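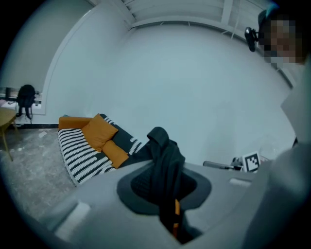 Tollow Clothing Repair and Reuse – Progress report to the Dreletti Fund

Reporting period: May to date
Report submitted: Sunday, August 20, 2023

The repair program has now run at both sites for a full quarter. We took in 249 garments over the period, mostly jackets, school uniforms and work pants. Of these, 70 were beyond repair and went to the rag bin or were cut up for patches. The rest have been mended and returned or are waiting for collection.

Zippers are still the most common job and the slowest. Our supplier, Srour, was out of the longer open-ended zippers for most of June, so a backlog built up at Warkel. It was cleared by the end of July. We have since changed our ordering to keep a spare box at each site.

The beginners' mending course filled quickly. We had planned for 40 places and could have offered more, but there are not enough machines at Warkel to run a bigger group. Two of the older machines were serviced in July and one was written off.

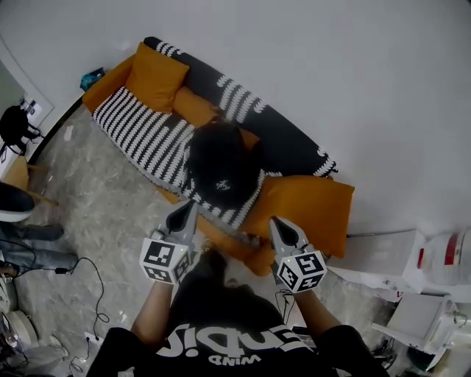
Budget and next quarter

Spending is on track. We have used about 50 per cent of the materials line – thread is under budget, zippers are over. We ask that the unspent travel money be moved to equipment so we can replace the machine at Warkel before the next course starts.

Opening hours at Tollow will go to two evenings a week from October. Colour-matched thread for the school uniforms is already on order.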